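Home Products Tables Care Guides Contact
Search products Go
30th March, by Nosska product desk

Bikness 130 White Work Table

The Bikness 130 is a table for people who work at home and need a plain, bright surface for sewing, drawing or paperwork. The top is 130 cm long and 78 cm deep, and the four legs are screwed on with the key from the box. Assembly is easy for one person, but turning the table over is better done by two.

We chose a white top because our customers in Sangkhawat asked for it many times. It reflects the daylight well, and small parts like pins and buttons are easy to find on it. Of course a white top shows also the coffee - please wipe spills on the same day with a soft cloth and mild soap. Do not use powder cleaners. 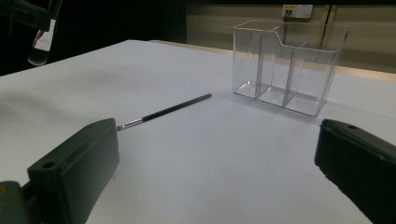
The height is fixed. If you are a tall person, please order the leg extenders from Pretenport, which fit the same screw holes and add 4 cm. They are sold in a set and are not included in the price.

Delivery is in one flat box. Please check the corners before you sign, and write any damage on the driver's paper. We can exchange a damaged top, but we cannot send single screws to addresses outside the country.

Item number: 615
Color: white
Legs: gray or white, same price

The gray legs are out of stock now and will come again in April. Orders with white legs leave our warehouse as usual.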